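Como organizar miudezas numa caixa quadrada sem tampa

Uma caixa aberta sobre a mesa junta chaves, moedas e recados num só lugar. O método abaixo leva poucos minutos e vale para qualquer caixa de cantos arredondados.

1. Forre a mesa com um lençol ou pano claro. As peças pequenas ficam mais fáceis de achar e o tampo não risca.

2. Ponha a caixa perto do centro do pano, com a frente virada para si.

3. Comece pelo fundo. Um copinho redondo num canto serve para moedas e clipes. Os cartões ficam em pé, encostados à parede de trás.
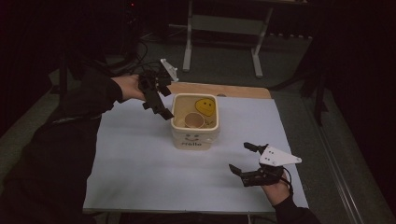

Caixa «Hello» com o copinho e o cartão amarelo.

4. Deixe o meio livre. É ali que vão as chaves e o que entra e sai todos os dias.

Ginette Beaulieu, leitora da Rillel, usa duas caixas iguais: uma na entrada, outra na secretária. A da entrada é esvaziada à segunda-feira — a outra, quando calha.

Para guardar ou transportar
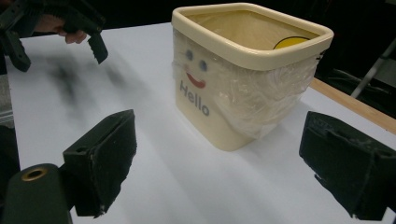

Rillel — Casa prática — n.º 70 — pág. 92

O plástico transparente protege as laterais do pó. Passe-o à volta da parte de baixo e junte a sobra de um dos lados, sem esticar demasiado. A abertura pode ficar descoberta se a caixa não for empilhada. Antes de uma mudança, retire o copinho e embrulhe-o à parte.

Para limpar, use um pano húmido e evite esfregar a zona impressa.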